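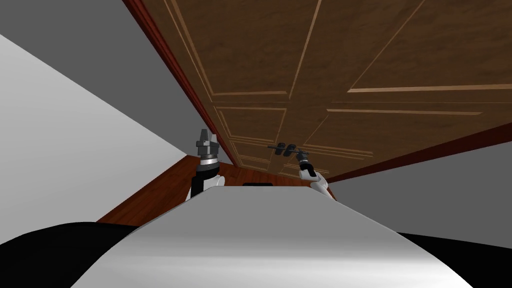 Progress report to the Tendiro fund: equipment planning for the Jukbridge door-opening work
Prepared by Zeeshan Butt, with comments from Ieva Dzene
Period covered: since the February release of funds

Summary

We have not bought a robot. The money set aside for one is still in the account, and I am asking for it to stay there for one more reporting period. The simulation work paid for by the first release is running and has told us some useful things about what to buy. It has told us much less about whether to buy at all, and I would like the fund to read the rest of this report with that in mind.

What was planned

The original proposal had us choosing a two-armed machine at the end of the simulation phase and placing an order with Longo right away. The job was to get through the interior doors at our Jukbridge building with a cart waiting behind. I signed that proposal. I now think the schedule assumed that a good result on screen would be a good enough reason to spend, and I no longer believe that.

What we have done

The simulated room is built. It has plain gray and white walls, a wood floor, and a paneled double door with lever handles. The robot model has an arm on each side and a parallel gripper on each arm, and most of our viewing is done from the robot's own body, looking out over the top of the torso toward the door. Ieva asked for that viewpoint early on and she was right to. From a camera placed off to the side, nearly every reach looks fine. From the robot's own position the door sits at a steep angle, the handles are small and far down, and the torso takes up a lot of the view.

We have run 200 attempts so far. I am leaving out a success rate on purpose. The early runs used a handle that turned with almost no resistance, and the later ones did not, so a single figure across the whole set would look better than it should. The split will be in the next report, once the later group is large enough to stand by itself.
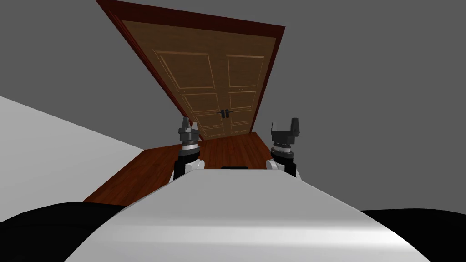

The starting position of the arms matters more than we had allowed for. With both grippers held below the handles, either arm can be sent up first, and the choice changes how much room is left for the other one. We had written the purchase specification as though the two arms would be used equally. Ieva's view is that one arm could do most of this work and that the second should be priced as an option. I half agree. A double door is the one case where a second arm earns its keep, and our building has only 2 of those on the route.

Quotes and costs

Longo's sales office has sent a revised quote. The price of the machine is unchanged, but delivery is now 16 weeks, and the service plan, which had been included, is a separate line. Spare gripper fingers are also extra. I asked what a usual replacement interval would be and got a brochure back.

Nidham offered a rental for 6 months with an option to buy. On paper it costs more per month than I would like. It would let us put a real machine in front of a real door before committing, and I have come around to thinking that is worth paying for. Their contract makes us responsible for damage to the arms "in normal use," and I will not sign until somebody explains what that leaves for them to cover.

Neither supplier has priced changes to the building. Powered door openers are a dull answer, but they should be in the comparison. I have asked facilities for an estimate and have not had one yet.

What the simulation does not tell us

The simulated walls are flat, the light is even, and the doors hang true. Jukbridge has door closers that fight back, a threshold strip that lifts at one end, and glare in the corridor after 3 p.m. Some of that can be added to the model, and we are adding the closers first. I would still caution anyone against treating these runs as evidence that a purchased machine will work on site – at best they help us rule out machines that plainly will not.

Requests to the fund

Please approve holding the purchase money until the next report. Please also allow us to move part of it to a rental, if the damage clause can be settled. No additional money is requested.

Before the next report we will finish the runs with closers in place, get the facilities estimate, and take door and handle measurements along the full route. Ieva has the measuring under way on the ground floor. The upstairs corridor is waiting on access.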